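Workshop notebook, November 2020
Chores bench, Wandley floor

Carrying on from the July entry. The question on the whiteboard is still whether a machine can do the small jobs here unattended: clear a table, return loose parts to the rack, wipe down, coil a cable. My position has moved a little since the summer, mostly on the table clearing.

State of the data. The set stands at 1,848 demonstrations after pruning, all recorded with the hand-held grippers. Table clearing makes up the largest share, then rack returns. Cable coiling has far too few and they are inconsistent with one another. Everyone coils differently, and half of us change method when the cable is stiff. I would throw out the lot and start again with one agreed method (over-under, fixed loop size, tie at the end).

Table clearing. Last batch was 30 trials on the arm with the Nurnulow policy, no human input after the start command. Failures fell in the same places as before. Thin flat things: a sheet of paper, a steel rule, the lid of a parts tin. The fingers come down square and push the item along until it reaches the edge, and then it is on the floor and out of the task. A person slides such a thing over the edge and pinches it there without thinking. We have demonstrations of that move, but the policy does not pick it up. I suspect the approach is out of view of the wrist camera for too long. To check: plot finger height against time for the good demonstrations and see whether the slide is distinct enough to be learned at all.

Cups and bottles are fine when upright. A bottle on its side rolls when touched, and the recovery is slow. Acceptable for a workshop, probably not for a kitchen where somebody is waiting for the counter.

Rack returns. Worse than table clearing. The grasp is mostly all right and the placement is bad. Shelves are deep, the contents shift from day to day, and the policy has a strong preference for the front of the shelf, so later items are set down against earlier ones and the front row gets pushed. Gralow's suggestion was to fit trays with high sides and treat each tray as one target. I am in favor, with the reservation that we would then be changing the chore to suit the machine. That is normal on a shop floor. In a house it is a harder thing to ask.

Localization. The marker on the finger reads well when it is facing the camera squarely and poorly when tilted hard under bright ceiling light. Lens distortion at the rim adds to this. The Nørgaard calibration routine was written for a narrower lens and its residuals grow toward the outside of the image. Refit with the wide-angle model before recording anything else. Old recordings can be reprocessed overnight, the raw video is all kept.
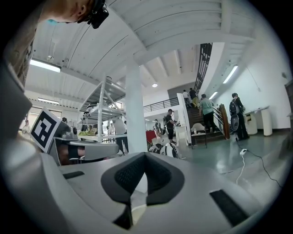
Second problem with localization is the background. Tracking relies on fixed features, and on a busy day a good part of what it locks on to has legs. The drift is small over one short demonstration and adds up over a long one. Two things to try: mask people out before feature matching, and cut the long recordings at natural pauses. The second is cheap and I will do it first. Masking costs processing time but should help every task, so it goes on the list regardless.

Floor work. Not started on the arm and I would leave it. Power adapters and cables on the floor are the items most worth picking up and also the ones we are least able to handle. A cable has no fixed shape, it may be attached to something at the far end, and pulling is the wrong answer often enough that I would want a force limit in place before the first trial. The pads on the gripper hold a thick cable well. Thin white charging cable slips.

Wiping. Better than expected on flat surfaces. Contact force is not measured, so pressure depends on how thick the cloth is folded. With 2 folds it covers the surface but leaves dried marks. With 4 it catches at the edge and drags. A compliant pad behind the cloth would be a cleaner fix than tuning the fold.

Opinion for the record. Clearing cups and boxes from a known table: yes, slowly, with somebody in the building. Wiping: nearly. Shelves: only with trays. Cables and flat items: no, and I do not think more of the same data will change that. The slide-to-edge move needs a better view, and cables need force sensing.

To do:
Refit lens model, reprocess old recordings.
Split long demonstrations at pauses, compare drift.
Finger height plots for flat items.
Order trays – check shelf depth first, the Wandley racks are not all the same.
Write down the coiling method and get it agreed before anyone records more.
Spare cloths are down to the thin ones.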